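Kasmont hatchback: tailgate won't latch on the first try, interior lamp stays on (SOLVED, long write-up)
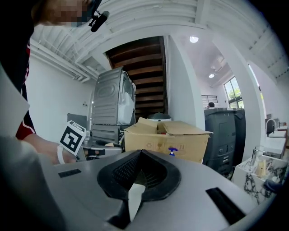 Status: closed by reporter
Opened: 8/30/19
Vehicle: Kasmont five-door, manual, the older body with the separate rear spoiler
Parts supplier: Hadurholm

Okay, I finally have this one beaten, and I'm so pleased with the result that I'm going to put the whole log up here in case another Kasmont owner is going through the same thing. I love this little car, I really do, and it was driving me up the wall.

Symptoms as first reported

Tailgate closes with a normal push, sounds fine, but the dash still shows the open-door light. Second or third slam clears it. Once it's on the road the light comes back over rough pavement, usually at 30 mph or so on the old concrete stretch near my place. Cargo lamp comes on with it. Left overnight like that, the battery was flat enough in the morning that the starter only clicked. Central locking works on all four side doors every time. Tailgate locks only when the light is out.

Entry 1

Cleaned the latch with brake cleaner and an old toothbrush. An amazing amount of black goo came out! Fresh white grease on the claw and the striker. Closed it ten times in the driveway, light went out on every one of them, and I thought I was done. Next morning, light on again.

Entry 2

Support reply asked me to check the rubber stops on the corners of the tailgate. Good call, I'd never even looked at them. They screw in and out, and mine were both wound out too far, so the tailgate was bouncing back off them before the latch could reach its second click. Turned each one in 2 full turns. Huge difference in how the tailgate closes — it drops shut with a proper thunk now, like a much more expensive car. Light still comes on over bumps, though.

Entry 3

Got the trim panel off. There are 12 clips on the Kasmont and the two at the bottom are very tight, so use a wide plastic pry tool and start from the window side. I broke one clip. With the panel off I could get at the latch plug. Pins looked clean, no green on them. Meter across the switch with the latch pushed closed by a screwdriver: reads open, as it should. Wiggled the plug and the reading stayed put. So the switch in the latch is good, which I was very happy about, as the Hadurholm latch comes only as a complete unit and costs over 40 dollars before shipping.

Entry 4

Support suggested the harness where it passes from the body into the tailgate, inside the rubber boot by the left hinge. I want to say a big thank you for that one, because this was it! Pulled the boot back and found the brown wire with its insulation cracked right through at the fold, bare copper showing and touching the edge of the hinge whenever the body flexed. The latch switch grounds the brown wire when the tailgate is open. So with bare copper on the hinge, the car believes the tailgate is open no matter what the latch is doing.

The white wire next to it (rear wiper, according to the diagram) had a crack starting too. The other wires were still soft and looked fine.

Fix

1. Battery disconnected.
2. Boot pulled free at both ends. A little dish soap on the lip helps a lot.
3. Cut out the bad section of the brown wire and spliced in a new length, a bit longer than the old one so it has slack at the fold.
4. Same for the white wire while I was in there.
5. Soldered, heat shrink over each joint, with the joints staggered so they don't make one fat lump inside the boot. Keep them out of the fold itself.
6. Cloth harness tape over the lot, boot back on, battery connected.
7. Reset the clock and radio presets. I'd forgotten about those.

Result

Light goes out with one gentle push, every time. Drove the long way to Brergate and back on the worst roads I could find and it never flickered. Locking works, cargo lamp goes off, battery is holding. The rear wiper is quicker than it used to be as well, which was a lovely bonus.

Questions still open

Does the Konstantinidis-built wagon use the same boot? A neighbor has one with the light on all the time and I'd be glad to do his next.

Also, does anybody know where to buy the trim clips singly? Hadurholm lists them only in a full set, and I need exactly one. I have the panel on with the one missing and it doesn't rattle, but I'd like to have it right before the cold weather in October, when all the plastic in this car starts to creak.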